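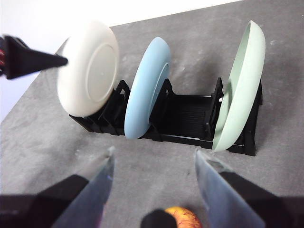 *Three plates, one per slot.*

## Getting white film off plates without a dishwasher

Hard water. That's nearly always it. If your plates feel chalky even right after washing, it's minerals, and more soap makes it worse.

**You need**

- plain white vinegar
- baking soda
- a soft sponge (not the green scrubby side, it dulls glaze)
- a tub deep enough to stand a plate in

**Steps**

1. Wash like normal first. Grease on top of the film blocks the vinegar, skip this and you'll be doing it twice.
2. Fill tub, half warm water half vinegar. I use 900 ml of each, which covers dinner plates in my tub. Yours may differ.
3. Soak 36 minutes. OK, 30 is fine, 36 is just how long my podcast runs.
4. Rub with the sponge. Pay attention to the foot ring underneath, crud collects there and everbody forgets it.
5. Stubborn patches: baking soda, few drops of water, make a paste. Small circles. Rinse.
6. Rinse again, hot as your hands can stand.

Do NOT soak anything with a gold or silver rim. Hand-painted stuff either. Ruined 2 saucers from my Sembiring set that way and they don't sell singles.
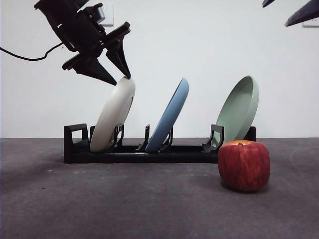

**Drying**

Half the problem comes back here. Water sits, dries, leaves a ring. So stand them up with air between, don't stack wet. If your water is really bad, towel them right away with something lint free. Old pillowcase works great.

Empty the drip tray too if you've got one. Mine is a Drokon and the corner stays wet forever, needs a wipe every night or it goes slimy.

**How often**

Once a month for me. Softer water, maybe twice a year. Gray marks that look like pencil are a diferent thing, that's metal from knives, vinegar won't touch it. Use a cream cleanser for those, will do a seperate page when I get time.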